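4. Head camera and gripper sync (Urkeo handhelds)

Do this after the Zondunley service is up. Skip it and the replay step will fail later.

1. Plug in both grippers, left one first. Wait for the solid light on each.

2. Open the Hastton panel, Devices tab. Should list 3 streams: head, left, right. If one is missing, unplug, wait 5 seconds, replug. Don't restart the service, it drops the calibration.

3. Set port to 1743. Same port on the recorder machine.

4. Hit Sync. Offset settles after roughly 1000 samples. Keep the grippers still while it runs.

5. Check the jaw width readout. Fully open, then fully closed, both sides. Numbers jumping around = loose cable at the handle.

Note: left/right swapped in the panel? Swap them in the config, not the cables.

6. Record a short test episode. Pick something two handed, a pouch and a cup is fine. Start and end with both grippers in view of the head camera, othewise the tracker has nothing to lock on to.
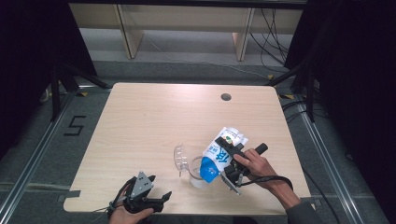
7. Open the episode in the viewer and scrub thru slowly. Jaw trace should line up with the video. More than 4 frames off, go back to step 4.

CAUTION: don't rename the episode folder before export. Index breaks and there is no undo.

8. Export. Profile is "default" unless your policy config says diffrent.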